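Nidlow Guest House – Frequently Asked Questions
Bathroom items and toothbrushes

Last updated 4/5/26

Do I need to bring my own toothbrush?
It is better if you do. If you forgot it, please ask at the desk and we will give you a new one in closed packing. The price is already in your room.

Is there a cup for the toothbrush?
Every bathroom has one cup for each guest. If your room has two beds and you find only one cup, tell us and we bring the second.

How should I keep the brush in the cup?
Stand it with the handle down and the bristles up, so the head stays in the air and can dry. Please do not put two brushes in one cup when the heads touch each other.
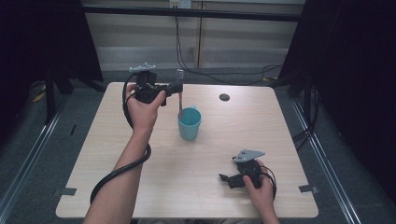 How often do you wash the cups?
We wash them with hot water and soap after each guest leaves. For long stays we do it also every Friday – just leave the cup next to the sink.

Can I drink from the same cup?
We ask you to use the drinking glasses for this. They are on the shelf with the kettle and hold 300 ml.

Can I buy a cup like yours?
We order them from Borlow in boxes of 26 and usually have a few extra ones. Ask at the desk, but we cannot promise the color.

I left my toothbrush in the room. Can you send it?
Sorry, for hygiene reasons we throw away used brushes on the same day. Electric ones we keep until the end of May, and we can post them if you pay the shipping.

Where is the nearest shop for toothpaste?
The Pathirana store on Vutness Road, 600 meters from our door. It is open late, also on Sunday.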